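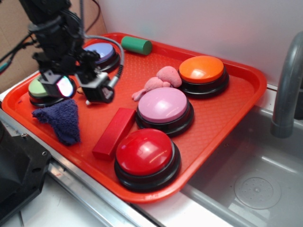 **Ticket 73 – left finger won't fully close, arm stalls over the tray**

Okay, new problem on the Piltano arm, and it's a fun one! The gripper opens fine and closes fine on the bench test, but when it gets low over the tray the left finger stops short and the arm holds still until the watchdog kills the run. No crash, no loud noise, just a polite freeze and a "finger position timeout" in the log. The button task is the one that suffers most, and the light green button at the far left is the worst spot, with the gripper hanging right above it and the navy cloth heaped just below. The red one near the front edge has never given me a timeout. Same black base, same kind of dome, so I don't think the buttons are to blame.

**Setup**

- Arm: Piltano, stock links, two-finger gripper
- Controller: Akyol box, firmware from February
- Task script: Losport "press and return", speed at 70 percent
- Surface: kitchen counter next to the sink, red-orange tray
- Timeout: 600 ms

**What I tried first**

Homed both fingers and ran the open/close loop with the arm parked high. Clean, every cycle. I love that loop, it has saved me so many hours, but it told me nothing this time.

Swapped the finger pads. No change. Put the old ones back.

Dropped the speed to half. The timeout came later in the run but it still came, and in the same part of the tray. That got me excited, because a fault that follows a location is so much nicer to chase than a random one.

**Update, 10:40**

Logged the left finger current while jogging by hand. It's flat until the wrist tilts past 18 degrees toward the left edge, then it jumps. Tilt back and it drops again. I could do it over and over – tilt, jump, back, flat. The right finger doesn't care at all.

Reversed the finger motors in software to rule out a bad channel on the Akyol box. The jump stayed with the left finger. So the controller is fine, which is great news for my wallet.

**Update, 13:15**

Power off, arm clamped, cover off the left housing. There's a thin cable inside that runs past the finger hinge, and the clip meant to hold it had popped out of its slot. At high tilt the cable sagged into the hinge and got pinched. The jacket is flattened in one place but I can't see any copper.

I did NOT power it back up with that cable. Please don't either, if you find the same thing. A pinched jacket on a moving joint will wear through sooner or later, and our bench is beside a sink. I've ordered a replacement from Pullia and moved the power supply to the far shelf while I'm at it (should have been there from day one).

**Update, 16:05**

Had a spare in the drawer after all! Wrong connector color, right pinout, checked twice with the meter. Fitted it, pressed the clip in until it clicked, added one small tie behind it.

Bench loop: clean. Hand jog past 18 degrees: flat current on both fingers. Full button run at 70 percent: no timeouts, including the far left corner. Ran it again with the timeout tightened to see if I could make it complain, and it wouldn't. So happy with this.

**Still open**

- Check the clip on the right housing. It looks seated but I haven't had the cover off.
- Emergency stop is too far away when you're jogging by hand from the sink side. Needs a longer lead.
- The log should say which finger timed out. Right now you have to dig for it. Filed with Losport as a feature request.
- Swap in the Pullia cable when it shows up and keep the spare as a spare.

Leaving the ticket open until the right housing is checked. Status set to "fixed, watching."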